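Print this page | E-mail this section to a colleague
6 shares | 0 comments

Usto Hand-Guided Teaching System
Set-up and User Guide for Workplaces

Section 4. Bringing the teaching station into a working day

Revised 06/03/2023. Text by Raluca Iordache, with additions by Urs Imhof.

If you have come straight here from Section 3, your station is assembled, the gripper has passed its self-check, and you are probably keen to get going. Please do give this section half an hour before you call anyone over. The earlier parts of the guide deal with bolts and cables. This one deals with the people who will be holding the tool, and in our experience at Rivedine it decides how the first month feels for everybody.

The idea behind Usto is a simple one. A person who knows a job well does it with a hand-held gripper, the gripper records what it sees and how it is moved, and the arm on the line later learns from those recordings. You don't need to write a line of code. You do need to know how a knob likes to be turned or how firmly a button wants to be pressed, and the person who has done that for years is worth more to the arm than any of us in the office.

4.1 Before the first session

1. Talk to the whole shift, including the people who won't be teaching. Tell them which task is going to the arm, when, and what the people who do it now will be doing instead. If you don't know the last part yet, say so plainly and give a date by which you will. At our Hekel site we left this conversation until after the first recordings, and it took until July for the mood to recover.

2. Ask for teachers. Please don't appoint them. Anyone who knows the task can do it, left-handed people very much included, and a mix of old hands and newer ones gives the arm a better spread of styles.

3. Agree on the hours. Teaching is work and should be on the rota as work, with cover arranged for the person's usual place. It should never be squeezed into a break.

4. Explain what is kept. The camera on the gripper has a very wide view and will take in the walls, other screens and anybody standing nearby. Show a sample recording to each teacher on the station monitor so that they have seen it for themselves.

NOTE: Recordings are for training the arm. They must not be used to judge a person's speed or to compare one teacher with another. The Eberhard licence terms say the same, and a copy should hang where people can read it.

4.2 Running a session

1. Set the practice board upright on its stand at the end of the table, and turn it a little towards the teacher. Press gently on the top corner. If the board rocks, reseat the stand before going any further.

2. Clear the table of anything that isn't part of the task. Objects that you do want the arm to get used to may stay, but move them to a fresh spot between sets.

3. Hand the gripper over handle first. Let the teacher open and close the fingers for a minute or two with nothing at stake. Most people grip far too tightly to begin with and loosen up as soon as somebody talks to them about something else.

4. Check that the square markers on both fingers are clean and lying flat. A soft dry cloth will do. A marker with a lifted corner should be replaced from the spares packet.

5. Route the cables up and away from the working hand, with enough slack for a full reach across the table.

6. Press Record and ask the teacher to carry out the task at their own natural pace. Natural really does mean natural, small hesitations and second tries included. The arm learns a good deal from seeing a person correct a near miss.

7. Stop, rest, and begin again. A full set is 200 recordings, and we would far rather you spread it over several people and several days.

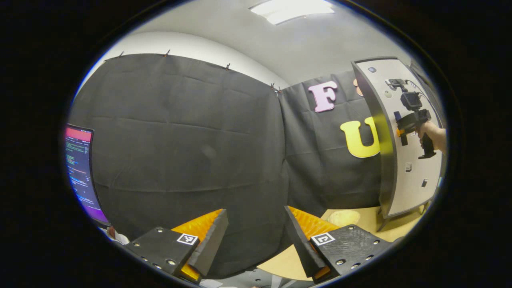 CAUTION: Keep loose sleeves, lanyards and fingertips clear of the gripper pads while the fingers are closing. Only the person holding the tool should be within its reach.

CAUTION: Stop the session if the teacher's wrist or forearm begins to ache. The tool seems light for the first few minutes and a good deal less so after an hour. Nobody should teach for longer than the period given in your own handling assessment.

8. At the end, review the recordings together. The teacher has the final word on which ones to throw away. We feel quite strongly about this step and would ask you not to skip it when things are busy.

4.3 What changes afterwards

When the arm takes over a task, the job around it changes shape. At Hekel the people who used to work the test panels now look after the arm, deal with the panels it sets aside, and teach it again whenever a part is altered. Our first panel task used 1632 recordings before the arm could be left to get on with it, and the second used 3378, the knobs on that one being stiffer and rather more awkward to grasp. Please allow for this sort of difference when you draw up your plans, and don't promise a finishing date on the strength of one easy task.

Some people take to it straight away. Others miss the old rhythm and will tell you so, and they ought to be listened to. Urs kept one manual bench open for a good while after the changeover, partly as a fallback and partly so that the skill stayed in the building, and I would recommend the same to any site with the floor space.

1. Put the names of the teachers in the task record, if they are happy with that.

2. Look again at grades and pay. Teaching and minding an arm are skills, and the job description should mention them.

3. Hold a short review with the shift after the first month, and write down what was said.

NOTE: If a part or panel changes in any way, even just in colour, tell the teachers first and then book a fresh session as in 4.2. The arm will need new recordings before it goes back on the line.

For marker replacement and finger pad care, see Section 5.

Print this page | E-mail this section to a colleague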